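Mon 1 June

Desk notebook, screening bench. Entry covers the Dinex / Pidolness deal and what it does to our event model.

Dinex closed up sharply again after the offer was confirmed. Arif sent the chart round before I had my coat off, with three exclamation marks, which tells you what he holds. Offer terms as I read them: part cash, part shares in a new company that doesn't exist yet, with Pidolness keeping the majority and the old Dinex holders getting a stub. The cash part I can value. The stub I can't, and I doubt the people selling it can either.

Ran the merger screen as it stands. It scores the deal as a near certainty and puts the spread down as free money. I don't believe it. The screen was fitted on plain cash bids and it reads the headline price as if all of it were cash. Took the stub out by hand and the spread more or less vanished. Put it back at the value in the Pidolness slides and it comes back looking lovely. So the whole trade is the slide.

Asked Celina to rebuild the stub from the bottom up. She used the last two annual reports and got a figure well short of the slides. The gap is nearly all "shared marketing savings", one line, no working shown. She wants to write to their investor relations people. Fine, but I'd expect a friendly reply with the same slide attached.

Savings claims, for the record. We went back through the old Strebel merger in April, because that one was sold on the same story. Head office was to be merged, 330 jobs out of duplicate roles, the lot paid back inside two years. The jobs went. The margin two years on was where it started, and a fair bit had moved into a line called "integration and other" that wasn't in the accounts before. Dardo says one case proves nothing and he's right, but I'd still like to see a case that proves the opposite.

Back-test. Dardo's new version uses 4,000 past bids and looks very good. Too good. Checked the first page of the list and found several deals entered on the announcement date at the previous night's close, a price no one reading the announcement could have paid. He'll shift entry to the next day's open and rerun. My guess is that most of the shine goes. Also unclear how failed bids were handled where the target was later delisted – some seem to have dropped out of the file completely, which flatters everything that's left. 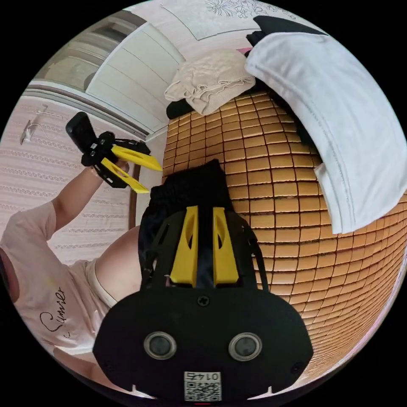 Second worry is size. The screen assumes we can buy whatever we like at the quoted price. In Dinex perhaps, this week, with every fund in town passing it about. In the smaller names, no. Roswitha has asked for a volume cap in the model and I agree with her, though I'd set it lower than she would.

Pliser came up again as "the next Dinex". Source is a newsletter, which quotes another newsletter. Same sector, yes. A lot more debt, a founder who has said in public he won't sell, and no bidder. The shares are up anyway. Aileen thinks there's a short in it. Possibly, but being short a rumour is an expensive way to be right, and I don't see a date by which it has to come down.

Position: none in Dinex, none in Pliser. Arif can note his disagreement here if he wants, there's room in the margin.

To do:
Dardo – rerun with next-day open, list every dropped bid with the reason it was dropped.
Celina – stub value without the marketing line, then at half of it.
Roswitha – cap wording for the model notes.
Me – read the full offer document, especially the conditions. The summary says "customary", and I've seen that word cover a financing condition before.

AC adds: page on who votes the founder shares is missing from our copy of the offer document. Have asked for it.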